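Sitdale Shared Kitchen: News for Members
14 Apr 2024

The utensil corner, and what I learned from putting it in order

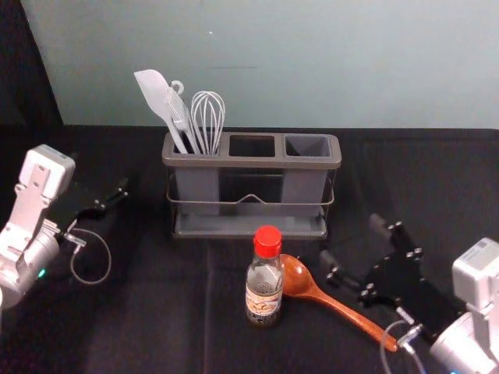 Many of you asked me after the last members' evening if I could write down what I said about spoons and spatulas, because I spoke too fast and the kettle was loud. So I have written it for the newsletter. English is my third language and I like to have time to choose the words, so this is better for me also.

For those who are new: my name is Aksel Steinarsdóttir, and I have been a member of the kitchen in Sitdale since December. I cook mostly soups and flat breads. I am not a professional of anything in the kitchen. But I like it when a tool is in the place where my hand goes to look for it, and in a kitchen that many people use, this does not happen by itself.

When I joined, the utensils lived in the long drawer under the window. You know the drawer. It opened as far as your wrist and then a ladle stood up inside and stopped it. Ylva Sjögren showed me on my first day how to push a butter knife through the gap and press the ladle down, and she did this so quickly that I understood it was an old habit. I did it also for some weeks. Then one evening my onions were burning and I could not get the drawer open, and I decided that I would empty it.

Emptying the drawer

I did it on a quiet afternoon together with Mutua Mwakalinga, who had come in to bake and had time while his dough was resting. We put everything on the big table. There were many double things, and some triple ones. We found four potato mashers. We found a melon baller, which we both had to look up. We found the handle of something, without the something.

We made three groups. The first was for things that we use when the stove is on and there is no time to search. The second was for things that we use when baking. The third was for things that neither of us had used or seen a person use. I want to say clearly that the third group did not go in the garbage. It is in the labelled box on the lower shelf beside the flour bins, and it will stay there until the end of the season. If your favourite tool is in it, please take it out and put it back into use.

The first group was much smaller than I expected. For most cooking on the stove a person needs something flat to turn, something with holes to lift food out of the water, something to beat, and something wooden to stir. We talked for a long time about tongs. Mutua is in favour of tongs. I am not against them, but they open by themselves when you put them away, and they were half of the problem in the drawer. They now hang on the hook by the oven.

The grey caddy

The caddy was Wen-hsiung Shih's idea. She had one in her own kitchen, grey with a dark wire frame, and said that three compartments are better than one big pot because the tools do not lean across each other. I was not convinced at first. A caddy takes space on the table, and we do not have too much space. But she explained that the tray at the bottom catches the drops, and that you can carry all of it to the sink in one hand when it needs to be cleaned. I agreed to try it.

I have now used this kind of caddy enough to have some opinions. Here they are.

Start with one compartment. This is the advice that people argue with me about. When you have three compartments you want to fill three compartments, and then you have made again the drawer, only standing up. I put the spatula, the slotted tool and the whisk together in the left one and left the other two empty. If after a while you miss something, add it. If you do not miss it, you did not need it on the table.

Put them in with the handle down, so the working end is up. I know that in some homes it is the opposite, and Zoila Bedoya told me that her mother would never allow it, for the reason that everybody's fingers then pass near the part that touches the food. It is a fair point and I thought about it. But with the handle up, all tools look the same, and you pull out three before you find the right one, so in the end there are more fingers. With the head up you see at once what is a whisk and what is not. Please take hold of the tool low down, on the handle, and wash your hands before you cook. Then both Zoila's mother and I can be content.

Give the whisk room. A balloon whisk is a wide thing on a narrow stick. If you push it between two spatulas the wires bend, and a whisk with bent wires leaves lumps in the sauce. I put it at one side of the compartment, with its wires standing higher than the rim, and I let the spatula lean out the other way.

Let a silicone spatula lean if it wants to lean. I tried to make it stand straight and there is no point in it.

About wooden spoons

The wooden spoon is a special case. I keep it out of the caddy and lay it flat on the cloth, beside whatever bottle or jar I am cooking with. There are two reasons for this. One is that I use it more than anything else. The other is that wood must dry on all sides, and at the bottom of a compartment the air does not move. We lost a good spoon in the winter because it was put away wet and standing on its end, and it became dark and soft at the tip and had a smell.

So, for our wooden spoons, please:

Wash them by hand in warm water, and do not leave them in the sink.
Wipe them with a towel and lay them flat until they are properly dry.
If the wood feels rough, rub in a little food-grade mineral oil and leave it overnight.
If there is a crack, take the spoon out of use and tell me or Wen-hsiung.

Please do not put them in the dishwasher. I have written this on the door of the dishwasher as well, in large letters, and I hope the letters are not rude. I asked Ylva to check the tone.

Bottles beside the stove

A short word about small bottles. At the moment many of us bring our own sauces and extracts, and they stay on the table after we go home. One small bottle near the place where you cook is practical and it looks nice too. Eleven small bottles is a shop. Please keep out only the one that you are cooking with, and when you finish, close the cap well, wipe the neck and put it on your own shelf. Dark sauces make a sticky ring, and on a black tablecloth you do not see the ring until your sleeve is in it.

If you would like to share a bottle with everybody, put it on the common shelf with a piece of tape that says "share" and the month when you opened it. Zoila has put the tape and a marker in the cup by the fridge.

What it cost

People have asked, so I will answer. We bought two caddies from the kitchen fund, one for the stove side and one for the baking side. The fund had $1,183 in it before this purchase, and we had agreed in winter that we could use up to $200 of it for small equipment. We stayed well under. What is left from the $200 will go to new tea towels, and if you have a strong opinion on the colour of tea towels, please tell it to Mutua and not to me.

The baking side is not finished. I have put nothing in that caddy yet, and I would like the bakers to decide together. Mutua thinks one compartment for brushes and one for scrapers. Ylva would like the rolling pins to stand in it, but I measured them and they will make it fall over. Come and look at it, try how it feels to reach for things, and move it if it stands in your way.

How to help

The box of unused tools is open to all. If you cook at home with a spoon that has lost its handle, or if you have a child who is moving into a first apartment, please have a look. There are three more potato mashers than we need.

I will also be in the kitchen next Saturday morning to oil the cutting boards and the wooden spoons. It takes two hours, and half of this is waiting, so I will make coffee and a pot of barley soup. You can bring your own boards from home if they look thirsty. Bring an old cotton cloth with you, one that you do not want to have back.

If you find a mistake in my English, you may correct it with a pencil on the copy that hangs by the door. Wen-hsiung has already found two.

Aksel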